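Onbridge Community > Hardware > Humanoids and mobile bases
Topic: Ziren floor-care package, trial notes

parquet_tom
Posted November 4, 2020

We have the Ziren humanoid on trial with the floor-care package, supplied through Jarorura. The trial has 80 hours of run time included and we have used 57 of them. I was asked in another thread for notes on tether handling and on work over patterned flooring, so they go in here. Firmware is the one it shipped with. No custom gaits.

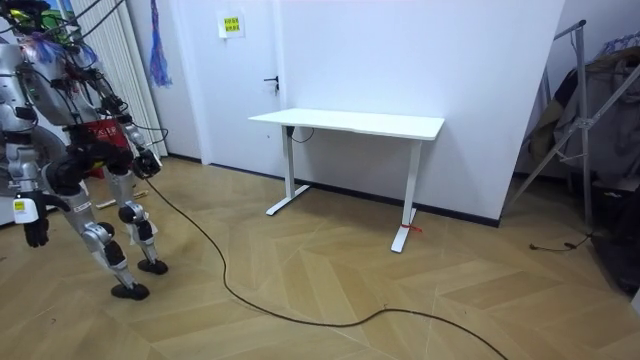
Walking on the herringbone, cable on the floor. 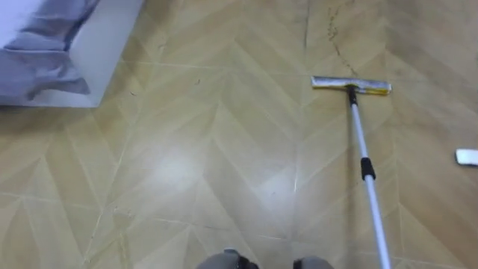 Gait first. Knees stay bent through the whole cycle, more than I would like, and the motors at the knee run warm after a long session. Foot placement on smooth planks is repeatable. I logged 619 steps on one straight route and had two slips, both while turning.

Floor perception is weaker. The dirt detector uses contrast, and a zigzag seam pattern gives it plenty of contrast to chew on. Out of the box it flagged seams as dirt on nearly every pass. Raising the threshold cured that, and then it ignored real scuffs. I have not found a setting that does both.

Grasping a flat mop by a thin round pole works if the pole is presented upright. Picking it up off the floor is listed as supported. My success rate there is poor and I would not pay extra for it.

Cortés
The threshold is the wrong knob. There is a seam mask under the floor profile menu. You walk it over a clean patch once, it learns the repeat, and after that it subtracts the pattern. We run the same package on chevron and false flags went down to a level I can live with.

parquet_tom
Found the menu. Mine is grayed out. Does it need the May update?

Cortés
Yes. Ask Jarorura for it, they don't push it to trial units.

gearlash_9
I disagree that this is a tuning problem. A contrast detector on a glossy floor will fail wherever there is glare, mask or no mask. The mask learns seams. Glare moves when the light moves. You need either a polarizer or a second view from a different height, and the package includes neither.

Cortés
Glare costs us some coverage, agreed. It does not make the thing unusable. We close the blinds and run it.

gearlash_9
A cleaning product that needs the blinds closed is not finished. At the list price I expect it to work in daylight.

mbrandt
Question on the tether. Does the planner know about it, or do you have to manage it by hand? Our test route is 100 feet with two corners, and the last unit we tried kept stepping on its own cable.

parquet_tom
By hand. The planner has a keep-out radius you can set behind the heels, and that covers straight walking. On corners I move the cable myself. I would not run your route with one person.

On the glare argument, I will get the update, redo the same passes with the mask on -- once with blinds open, once closed -- and post both logs in this thread.

mbrandt
Please include the turn rate setting with the logs. Two slips on turns sounds like the default, and ours went away when we cut it in half.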